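Clallosden Activity Rooms
Minutes of the meeting on the sorting table, November

Present: Inese Uibo (chair), Raimonds Jaunzems, Yanling Tang, Parisa Golestani
Minutes taken by: Ojārs Lūse
Start: 4:15 p.m.

1. Minutes of the previous meeting

The minutes were accepted with one correction. Under item 5 it was written that Parisa Golestani will order the floor mats. It should be Raimonds Jaunzems. The mats have been ordered and Kauppinen has confirmed the delivery, but without a date.

2. The table

Raimonds reported on the white table. It stands now by the plain wall, and he is satisfied with the place. The light is better than in the corridor and the visitors can sit at the curved part of the edge, where the table goes a little inward.

Yanling asked if the white surface is practical. In her opinion it will have pencil marks on it within one week. Inese answered that a white table makes the objects easy to see, and this was the reason why we chose it in spring. A darker surface was discussed then and it was refused. She does not wish to open this question again before the Flerkik days are finished.

Parisa proposed a thin transparent cover. Raimonds will ask Kauppinen for a price. If it is more than 158 he will come back to the meeting before he orders.

3. The baskets

Florora has two kinds of basket in this size, one in natural color and one more orange. We took the orange one. Parisa presented the arguments: the sides are low and a bit sloping, so the hand goes in easily from every direction, and the rim is rolled and does not catch on the sleeves. The weaving is tight also on the bottom, so small things like erasers do not go through.

The disadvantage is the cleaning. Crumbs and fibers stay in the weave - you can see it on the bottom of the basket already. Yanling said that a soft brush is enough. Parisa does not agree, she tried it and the crumbs only move to the corners. It was decided to buy a small hand vacuum from the money for cleaning materials.
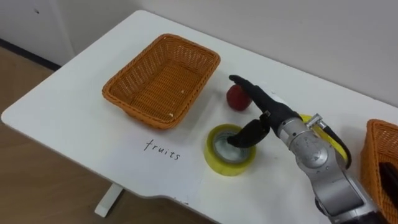
4. The labels

This item took the most time.

At the moment the label is one word, "fruits", written by hand with a thin black pen and placed in front of the basket. Yanling finds it too thin. From the other side of the room she could not read it, and persons with weak eyesight will have the same difficulty. She brought three samples with thicker letters. The meeting preferred the second sample, with small letters and no frame.

Raimonds asked why "fruits" and not "fruit". Inese explained that in American English both exist, but "fruit" is more usual for food in general. There was some discussion, because the word in plural is easier for beginners who have the same form in their own language. Ojārs mentioned that in his language it would certainly be plural. It was agreed to keep "fruits" until the end of November and to ask the two language teachers for their opinion.

Yanling also suggested a drawing beside the word. Parisa was against. The purpose of the exercise is to read the word first and then to choose, and with a drawing the people will look only at the drawing. The proposal was put to the vote and not accepted.

Decision: new labels with thicker letters, no drawings. Yanling will write them by hand. A printed version would look cleaner, but Inese thinks that the handwriting is friendlier and the others had no strong opinion.

5. The objects for sorting
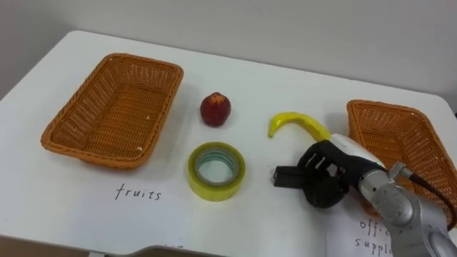 Parisa is responsible for the objects and she presented her list. Her principle is that every round of the exercise must have some easy things and at least one thing which makes the person stop and think. The toy banana is easy, because of its shape and its yellow color it is recognized immediately. The apple is also easy, but it is round, and for this reason she likes to put it near the roll of tape, which is round too and is clearly no fruit. In the trial with the evening group two persons took the tape first and laughed about it afterwards.

Raimonds asked if the sizes should be more different. The apple is small and he would like to have a bigger fruit also, for example a pineapple or a melon. Parisa answered that a melon takes the whole basket. She will look for a pear and an orange.

Inese asked that the tape used for the exercise is not taken for other work. At the last trial the roll was missing and it was found later in the kitchen. Parisa will keep the objects in one box with a lid. Ojārs will write the list of contents and glue it inside the lid.

It was also noted that the vegetables will come in the next season only. The question of the tomato was raised by Raimonds and postponed.

6. The Flerkik days

We expect more visitors than last year. Yanling will print 100 instruction cards. The text of the card was read aloud and made shorter. The final version is:

Look at the things on the table.
Read the words.
Put every thing in the correct basket.
Take the things out again for the next person.

Parisa wants the last line in bold letters. Agreed.

The persons who help at the table should not correct the visitor at once. They wait until the visitor has finished and then look into the baskets together with the visitor. Raimonds will tell this to the helpers when they meet in the morning.

7. Money

The budget for the sorting table is 3,000 for the full season. The table and baskets are paid. The invoice from Florora had a wrong address and was sent back, the new one has arrived. No other remarks.

8. Other matters

The wall behind the table stays free. Inese received a request to hang posters there and she will answer with no.

The key to the storage room must be returned to the hook and not left in the door.

The next meeting will be after the Flerkik days. Inese will send the invitation. Yanling asked for a later start, 4:45 p.m. if possible.

End: 5:40 p.m.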